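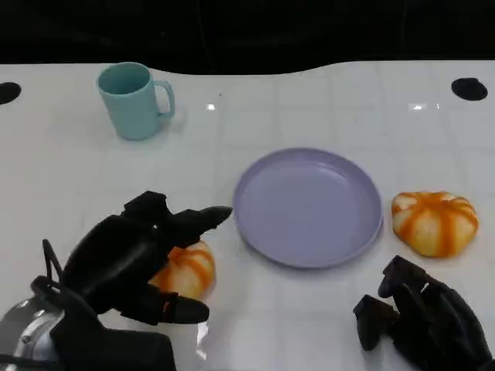 Caneca azul-esverdeada e prato lavanda na mesa branca.

Olá! Eu sou a Lejla Kos e a Grellow é a minha escola de cerâmica (e um bocadinho a minha casa, passo lá mais horas do que no sofá). Comecei com 2 rodas de oleiro em segunda mão e um forno que disparava o quadro elétrico do prédio inteiro. Os vizinhos foram uns santos, a sério!

Hoje temos 5 rodas, uma sala só para vidrados e turmas pequenas, de manhã e ao fim da tarde. Quem nunca tocou em barro entra pelo curso Amano: modelação à mão, sem roda, com muita conversa pelo meio. Depois há o Priso, para quem já quer centrar, abrir e puxar paredes – e aguentar ver uma taça desabar à terceira volta, que acontece a todos e a mim também.

Ensino tudo em português, mas se preferir inglês ou bósnio diga-me, que nos entendemos. O barro, os vidrados e as duas cozeduras estão incluídos na mensalidade de 80 euros. As peças ficam prontas três semanas depois da última aula, às vezes quatro se o forno estiver cheio (em junho está sempre, por causa das prendas de fim de ano para as professoras).

Também faço encomendas pequenas para cafés e restaurantes. Para isso escreva-me com calma, diga as medidas e as cores de que gosta, e eu respondo à noite, depois de lavar as mãos.

Estamos em Lamuvgate, no rés do chão, porta verde. Toque à campainha com força!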